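Doors That Stick, Squeak and Won't Latch

By Ingeborg Kettler
18/03/2024
307 shares | 176 comments

Most interior door problems can be fixed with a screwdriver, a pencil and a sheet of sandpaper. The trouble is that people reach for the plane first, take a strip off the edge in July when the wood is swollen, and then have a gap all winter. Work through the easy things before you remove any wood.

Find out where it rubs

Close the door slowly and look at the gap along the top and down the latch side. It should be fairly even. If it is tight at the top corner on the latch side and wide at the bottom, the door is sagging and the top hinge is the likely cause. If it is tight all the way down, the door is swollen or has too much paint on it.

When you can't see the spot, slide a piece of thin card around the edge with the door shut. Mark the place where it catches with a light pencil line. Rubbing chalk on the edge of the door also works. Close it, open it, and the chalk will have come off on the jamb where the two touch.

Tighten the hinges

Do this by hand. A drill will strip the holes in a soft pine jamb before you notice. Start with the top hinge, then the middle, then the bottom.

If a screw turns and never gets tight, take it out and fill the hole. I use wooden matchsticks with the heads cut off, dipped in wood glue and packed in until no more will fit. Snap or cut them flush, let the glue dry overnight and drive the same screw back in. Golf tees work as well and are quicker in a large hole.

For a heavy door, replace one screw in the top hinge with a three-inch screw that reaches through the jamb into the stud. Use the hole nearest the middle of the jamb. Turn it in slowly and check the gap as you go, because the last half turn can pull the whole jamb over. We did every bedroom door in the Grube house this way and only one of them needed sanding afterward.
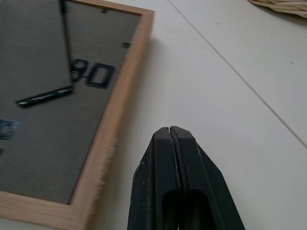

Wall clock with a light wood frame and a dark gray face.

Squeaks

Cooking oil goes gummy and collects dust, so leave it in the kitchen. Spray lubricant will quiet a hinge for a few weeks, then the noise comes back and there is a brown streak down the paint.

What lasts is cleaning the pin. Keep the door closed and do one hinge at a time. Tap the pin up from below with a nail and a small hammer, pull it out, and wipe it with a rag. If it is rusty or has paint on it, rub it with 240 grit paper until it feels smooth. Rub candle wax or plain petroleum jelly along the whole length and put it back. Swing the door a dozen times and wipe off whatever squeezes out.

A pin that squeaks again within a month is usually bent. New ones are cheap, but take the old one to the store with you. Hinge pins that look the same often differ slightly in thickness.

The door closes but doesn't latch

Color the end of the latch with a marker or lipstick, shut the door and open it again. The mark on the strike plate shows where the latch is hitting.

If it is hitting just below the hole, check the hinges again first. A sagging door and a bad latch are often one problem. If the hinges are tight and the miss is small, take the strike plate off, hold it in a vise and file the lower edge of the opening. A flat metal file will do it in five minutes. If the miss is more than an eighth of an inch, move the plate. Fill the old screw holes, wait for the glue, chisel the recess a little lower and drill new pilot holes. Fill the leftover gap above the plate with wood filler.

A door that rattles once it is latched has the opposite fault. There is a small tab on many strike plates that can be bent toward the stop with a flat screwdriver. Bend it a little and try the door.

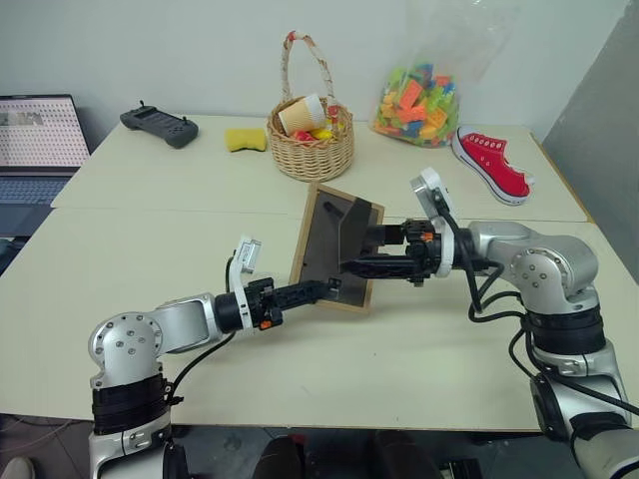
Felt pads on the stop will also quiet a rattle, and they are the better choice in a rental. Put one near the top and one level with the latch. Clear rubber dots hold up longer than felt but can leave a mark on fresh paint.

Sanding the edge

If the hinges are tight and the door still rubs, wait for a dry spell and check it again. If it still rubs then, take some off. Coarse paper on a flat block is enough for most doors, and you can do it without taking the door down if the tight place is on the latch side. Sand with the length of the edge, not across it. Stop often and close the door. You want room for a coat of primer and two coats of paint.

Finish with the 240 paper and paint the same day if you can. Bare wood takes in moisture and the edge will swell again. For a varnished door, go over it with 400 grit between coats and wipe off the dust with a damp cloth.

The bottom edge is the one builders skip. If you ever have the door off, stand it on its side and seal the top and bottom edges as well. Timo Kröger wrote in after the last door column to say that sealing the bottom of his bathroom door ended a problem he had been sanding away at every summer.

Doors that swing by themselves

The jamb is slightly out of plumb. Take out the middle or top hinge pin, lay it on concrete and hit it once in the center with a hammer, enough to give it a very slight bend. Put it back. The extra friction will hold the door where you leave it. If it is now too stiff, roll the pin over and tap it partly straight.

We use cookies to remember your settings. By continuing to use this site you accept our cookie policy.

Get household tips by email twice a month. Sign up for the newsletter.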